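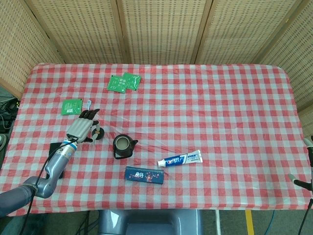
Slower than my nan, was the verdict from behind me, and she's had both hips done. Laughter. The fellow running the demo took it pretty well, said speed comes last, they want it steady first.

Tuesday, August 16, 2022

Writing this on the train, knees for a desk. Open day at Mirell, out past Trarnham. Left late, missed the first bus, got there with my name tag stuck on upside down. Queue for coffee out the door so went without.

Table demo first. Red and white checked cloth like a picnic, bamboo-looking screens round it, the grey robot parked up against one side. Toothpaste, green packets, a black mug shaped like a teapot with something milky in it. I kept watching the mug. Would not want to be the one mopping. Fingers are better than I'd expected, properly jointed, cable running up the outside of the arm – I'd be forever worried about snagging that.

Asked whether it knows what toothpaste is. Got a long answer, wrote down half, can't read it now. Somthing about grip and shape mattering more than the name. Must email.

Then the Janssen talk upstairs. 636 trials in one slide, 1227 in the next, and no word on what changed in between. 26 slides all up. Chairs awful. Somebody's phone went off twice.

Cemden stand had free pens, took 3. One's dead already.

Didn't get to the warehouse tour, full by eleven, bit cranky about that. They're running another in October and I've put my name down, assuming work lets me have the day.

Question for next time – who sets the table up again between goes? A person, I reckon. Forgot to ask, was too busy looking at teh hand.

Nearly my stop. Still need milk and bread, and ring Mum back.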